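Section 4. Setting Up Gossip Alerts and the Vote Tracker

This section assumes you have already created a Flillovent account and picked at least one show to follow. If you skipped Section 3, go back and do it. The tracker will let you continue without a show selected and then hand you alerts for a dating series you have never heard of.

A word before you start. Flillovent collects celebrity rumors, exit predictions and viewer polls for reality TV. It does not check them. The word "Confirmed" on an alert means that two sites printed the same thing, and in this business two sites printing the same thing usually means one of them copied the other. Set it up with that in mind.

4.1 Choosing your sources

1. Open the Sources tab. You will see a list of 38 feeds, all switched on.

2. Switch them all off. There is a Clear button at the bottom of the list, in gray, easy to miss.

3. Turn on the feeds you want one at a time. Start with the broadcaster's own page for your show, then add one or two of the entertainment sites.

4. Press Save before leaving the tab. Changes are lost if you go back with the arrow.

Note: The feed named Sostex Insider says it has people on set. Our own editor, Remigiusz Stępień, followed its predictions through a full season of a couples show and it named the wrong pair in the finale, the reunion and the spin-off. It is still the most popular feed in the list. Use it for fun.

Caution: Do not turn on "Suggested feeds." It adds sources without asking, and several of them are the same gossip page under a different name. Your "Confirmed" count will shoot up and mean nothing.

4.2 Setting alert limits

1. Go to Alerts, then Limits.

2. Set the daily maximum. The factory setting is 400, a number chosen by someone who has never tried to eat dinner during a finale. Most people are happier in the low teens.

3. Under Keywords, type the names of the contestants you care about. Use full names. A first name by itself will bring in every singer, influencer and soccer player's wife who shares it.

4. Under Exclude, add any words you are tired of. "Stuns," "claps back" and "sparks rumors" will remove a large part of the daily traffic with no loss of information.

5. Choose a quiet period. The tracker holds alerts during this time and sends them afterward in one batch.

Note: "Breaking" alerts ignore the quiet period. The tracker decides what counts as breaking. During one week in August this included a haircut, two different vacations and a deleted comment. To stop it, open Advanced and uncheck "Let breaking news through." You may have to do this again after an update. 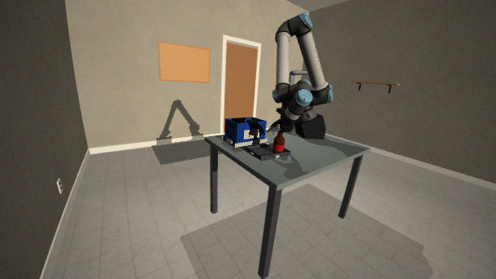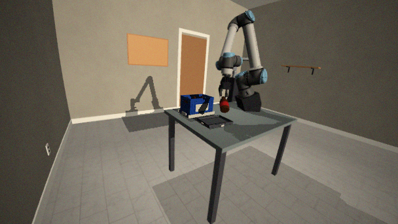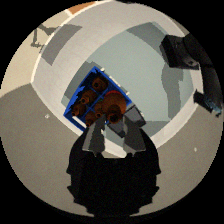
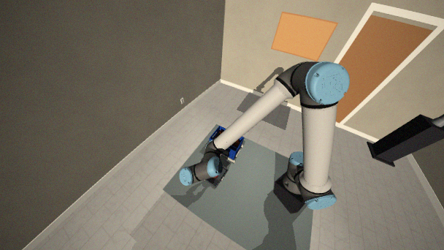
Kumport Viewer Guides, Entertainment Desk

4.3 Reading the vote tracker

The vote tracker shows a colored bar for each contestant. The bars are built from online polls. They have no connection to the official vote, which the networks keep to themselves, and the help text inside the app is vague enough on this point that plenty of users think otherwise.

1. Open Votes and select your show.

2. Tap the small number under any bar. This is the sample size. If it is missing, the poll has closed and you are looking at an old result.

3. Ignore any bar with a tiny sample. When we tested a celebrity dance show, the favorite was leading by a wide margin on 322 votes, and she went home that same night.

4. Tap Compare to see last week's bars behind this week's. A sudden jump for one contestant generally means a fan club found the poll.

Caution: The "Win probability" figure can't be turned off. We asked what goes into it and were told it uses "viewer energy." We have no advice on how to read it.

4.4 Marking a rumor as false

1. Hold your finger on the alert until the menu opens.

2. Select Dispute.

3. Paste a link to something better, such as a statement from the person involved. A post from a fan account will be accepted too, so think about what that says for the disputes you see from other people.

4. Wait. Disputed alerts should get a yellow tag. Ours took anywhere from an hour to never.

Note: Disputing an alert does not remove it from the feeds of people who already got it. The Bednarek engagement story, for instance, carried a yellow tag for months and was still being sent out as new to anyone who followed the show late.

4.5 If alerts stop arriving

First check that the daily maximum has not been reached. The counter resets at midnight in the server's time zone, and the app does not say which one that is.

Next, open Sources and look for feeds marked Paused. A feed is paused when its site changes layout. Switch it off and on again.

If nothing works, sign out and back in. You will lose your Exclude list, so copy it somewhere first.

Steps in this section were checked by Bhavana Pinto against the version released 1/1/18. Menus in later versions may have moved.

Continue to Section 5, Sharing Predictions With a Group.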